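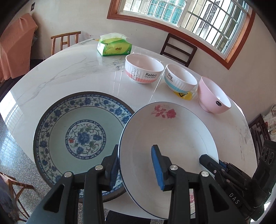
Samina Tarar wrote to us after a weekend on the reservoir that the Plurkton 30 was the first reel she'd used all season that didn't make her think about the reel. She had it on a medium rod with light braid, throwing small jigs along the weed line for walleye, and she wanted to know if the larger size would hold up for lake trout. It will, Samina, and we'd love to hear how it goes!

The Plurkton comes in two sizes, the 30 and the 50. Both are spinning reels, both switch from left to right hand retrieve in a minute or so, and both use the same handle, so if you own one of each you can swap parts between them. The 30 is the one most of our customers fish with. It's happy with perch, crappie, walleye and the odd surprise bass. The 50 has a deeper spool and a stronger drag, and it's what we hand people who troll or fish from the pier in a stiff wind.

What we like best is the drag. It starts smoothly, with no jerk when a fish turns and runs, and the knob clicks clearly enough that you can set it with gloves on. Khurram Sandhu took a 50 out in December in sleet and wrote back one line: "Drag fine, fingers not." We've had his note taped up by the register ever since.

Spools are aluminum with a rubber band under the line, so you can tie braid straight on without backing. If you'd like us to fill the spool for you, tell us what line you want in the order notes. We stock Lirnex braid in green and yellow and Rizvi mono in clear. Please don't ask us to pick the color — we argue about it enough already.

A few things to know before you order. The Plurkton is a little heavier than the Kullelov it replaced on our shelf, and people with very light rods do notice. The bail is stiff for the first couple of trips and then loosens up nicely. The foot is on the long side too, so if you have an older rod with a short reel seat, measure it first or bring it in and we'll try the fit at the counter.

Care is simple. Back the drag off when you get home, wipe the reel down with a damp cloth, and put one drop of oil on the line roller now and then. Don't hose it. Grease for the main gear comes in the box, along with a spare bail spring and a cloth bag.

Item number: 2768
Sizes: 30, 50
Retrieve: left or right
In the box: reel, spare bail spring, gear grease, cloth bag
Extra spools: sold separately, please state size

Spare handles and drag washers are in stock for both sizes. If you need something smaller, like a screw or a shim, send us a note with the item number and we'll dig through the drawers.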